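Course Handouts > Work and Technology > Unit 7

Unit 7: When a robot joins the packing line
Posted December 2025 by the course team

Read this before the seminar. The case is Rukow, a firm that packs mixed orders for office kitchens and vending routes. Most of its orders hold a few small items: bags of chips, candy, a drink, sometimes a tool or a spare part for a machine. Until two years ago every order was picked and packed by hand at the Rasness site. The site now has four robot cells on the day shift and 387 employees in all. No one was laid off when the cells came in, but a good many jobs changed, and the course is mainly interested in how.

1. What the work was before

A packer took a tote, read the slip, checked each item against it and filled a carton. The target was 100 cartons a shift. New packers reached it in a few weeks. The skill was in handling things that do not keep their shape. A chip bag has to be picked up without crushing it, and a soft bag changes shape each time it is touched. Packers did this without thinking about it and usually could not explain how when asked. None of it appeared in the job description, and it was not reflected in pay.

2. What the robot takes over

The cell picks single items and places them. Boxes and rigid packs were easy from the start. Bags were hard. Shiny plastic throws back light, which makes it difficult for a camera to find an edge, and two bags lying on top of each other can look like one item. Items with a cord or loop attached are a separate problem, as the loop can catch on a finger or on the next item. 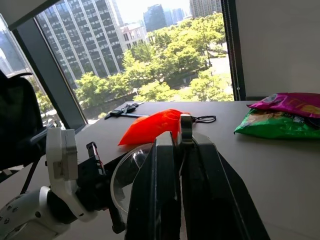

Rukow dealt with this in two ways. It changed the gripper settings for each class of item, and it gave people the job of deciding which class a new item belonged to. That second part was not in the original plan. The supplier, Espiritu, had expected the item list to be set up once and left alone. In practice, packaging changes all the time, and somebody has to test the new version before it goes to the line.

3. The new jobs

Three roles came out of the change.

Cell attendant. Watches two cells, clears failed picks and restarts the sequence. Most attendants are former packers. They walk more and lift less. Several told the site survey that the work was easier on the wrists and harder on the attention.

Item tester. Tries out new products at a table, records which grips hold and which slip, and writes the settings. This pays one grade higher. It requires a short course.

Exception packer. Packs by hand whatever the cells reject. The old target was kept for this role at first, although the easy items had all gone to the robots. Packers fell behind and were marked down for it. The target was dropped after four months.

The third role deserves the most attention in your notes. The tasks left over after automation are often the difficult ones, and a measure built for the old mix of work will misjudge the people doing them.

4. Who gets the better job

Testers were chosen from people who applied. Applications closed in a week and the notice went up on the day-shift board only. Night staff at Rasness heard about it late. At the Murden site, where cells were installed the following year, every packer was offered a trial day at the test table before anyone was selected. Compare the two approaches using the framework from Unit 4.

5. For the seminar

Bring one page on each of these points:
- A skill in the old packing job that management had no record of, and where that skill is used now.
- How you would set a fair target for the exception packer, or why you would not set one.
- What an attendant should be able to stop or change without asking a supervisor.

The reading on task mix and pay grades is in the unit folder. The Murden interview notes are optional but useful for section 4.

Questions about this unit: use the course office contact form. Course materials for enrolled students only. Back to top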